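Planning for Equipment: An Interview with Marites Lacson

Marites Lacson oversees equipment planning at Stastdale, where a two-arm folding station is under review for the next budget. 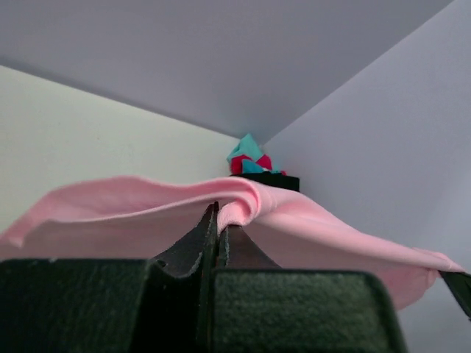

Cloth handling at the Stastdale station.

"The arms are the easy line to price," Ms. Lacson said. "Spare finger pads, cables and bench time are harder." Her request covers 2 stations and 8 sets of pads. 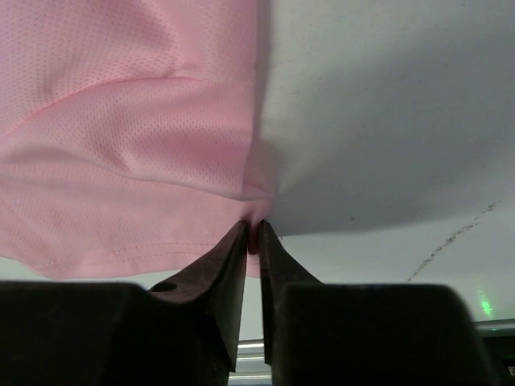
She has asked Ornmont, one of two bidders, to quote service separately. Percy Taipe, who reviews purchases, supports the change. 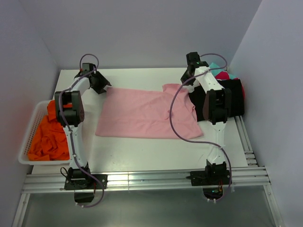

"We were quoted $1000 a year for support with no list of parts," Mr. Taipe said. "I returned it."
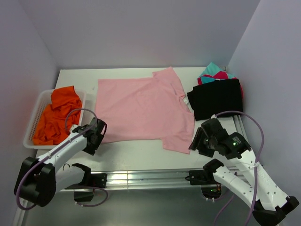 Floor space remains open. Ms. Lacson expects to submit the final figures in March, with delivery to the Lotside building 4 weeks after approval.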